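How to Score a Two-Arm Shirt Folding Policy Without Fooling Yourself

Posted 7/26/21 on the Putau methods pages

You have trained a policy that folds T-shirts. It folded one beautifully while your whole group was watching, and now you'd like a number to put in the results table. This page covers how we get that number for Kurkex, our two-arm folding policy, and how we stopped getting a much nicer number that didn't mean anything.

You'll need two arms with parallel grippers, a fixed camera over the table, a second camera with a different angle, a stack of plain shirts and a free afternoon. Then you'll need another free afternoon.

Before you start: lay out the table

Cover the table with something matte that doesn't grab fabric. We use brown cardboard. Bare tabletop reflects the ceiling lights, and Kurkex once spent most of May trying to fold a reflection.

Next, tape a grid on it. Blue tape is fine, and the lines don't need to be beautiful. The policy gets no information about the grid. It exists so that you can write down where a shirt started and put the next one back in the same cell, which sounds too obvious to mention until you read how many papers say "randomly placed" and leave it there. Random, in our experience, means wherever the person holding the shirt could reach.

Check that both arms can get to every cell you plan to use. Keep the emergency stops within reach of whoever is at the desk, and keep the desk chatter down during trials. People narrate. Then they lean in to see better.

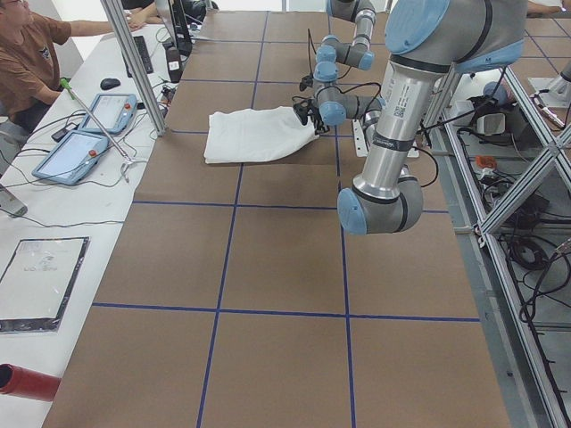 Step 1: Fix your starting states

Write your starting states down before running anything. We use three: flat and face up, flat with one sleeve tucked under, and dropped from elbow height. Give each one a short code and shuffle the order with a script. If you shuffle by hand, the easy ones will drift toward the hour when visitors come by.

Reset to the same cell each time, and smooth the flat starts with the same number of passes. We use 2 passes with an open palm. Anything more and you are doing the robot's job for it.

Step 2: Score by stage

A single yes or no at the end hides almost everything. Split the fold into stages and score each one as it happens:

Grasp: both grippers hold fabric where the policy meant them to.
Lift: the held edge comes up without either side slipping.
Place: the fabric goes down without a new crease across the body.
Release: both grippers open and clear the shirt without dragging it.

The lift is where you should be strictest. Two grippers at the corners of a folded shirt look very convincing, and it is tempting to mark the stage as passed the moment both sets of fingers close.
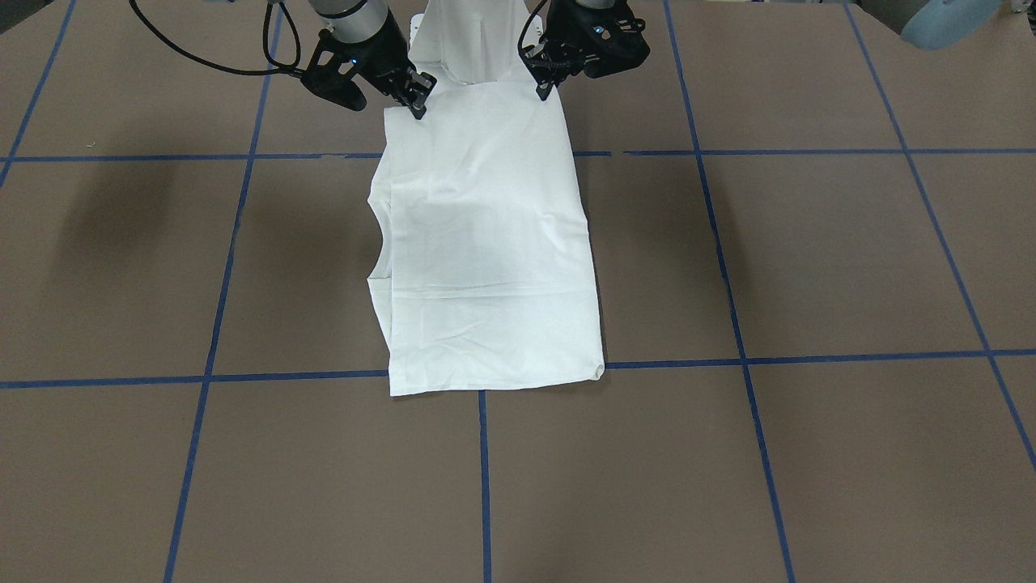
Wait for the movement to finish before writing anything. A corner that has been caught by one layer only can survive the first bit of the lift and let go near the top, and if you have already put a check in the box you will find it surprisingly hard to take it out again. We now enter the lift score after the place stage is over. Our lift numbers dropped the week we made that rule, and the policy hadn't changed at all.

Release deserves its own line too. The early version of Kurkex would make a good fold and then pull a corner off it on the way out, like a waiter leaving with the tablecloth. Under final-state scoring we had those trials down as bad folds and spent weeks retraining the wrong part.

Step 3: Score the result blind

Once the arms are clear, save a still from the second camera and move on. Don't score it at the table. At the table you know which policy was running, you know how long it took, and you are rooting for it.

We use a small script called Marchal that strips the file names, mixes the stills from all policies and hands them to two scorers. Each gives a grade:

0: not a fold
1: folded, but you'd redo it
2: folded, and you'd put it in a drawer 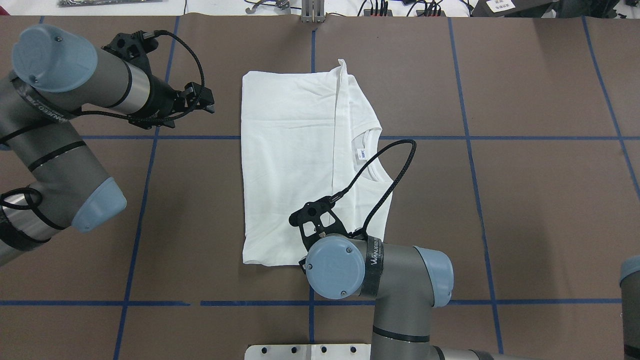
Agree in advance on the small stuff. Does a flap sticking out past the edge cost a point? Does a visible neckline? We decided a flap costs a point only if it would still show with another shirt stacked on top, and that the neckline is nobody's business. You may decide differently. Just do it before you open the stills, and write it in the paper.

Where the scorers disagree, keep the lower grade. We used to talk it over, and the more senior person turned out to have remarkable eyesight.

Step 4: Run enough trials

We run 100 per policy, spread evenly enough over the starting states and with the policies interleaved, so that a gripper pad wearing down hurts everyone. Kurkex got a grade of 2 on 44 of them. The baseline, Clarkell, looked much worse in demos and finished close enough behind that we rewrote our abstract.

Report the stage scores next to the final grade, and include the trials you stopped by hand. A stopped trial is a zero. If you feel strongly that one particular stop was unfair, write it in the notes column, where it can be enjoyed by future students.

Common trouble

Shirts get softer with use and start folding themselves. Rotate the stack and retire any shirt that gets a 2 from every policy.

If your tape lifts at a crossing, replace it between blocks of trials and log the change. Fabric catches on a loose end, and you'll blame the planner.

The score sheet we use has a column for each stage, one for the starting code and one for notes. Make the notes column wider than you think it should be.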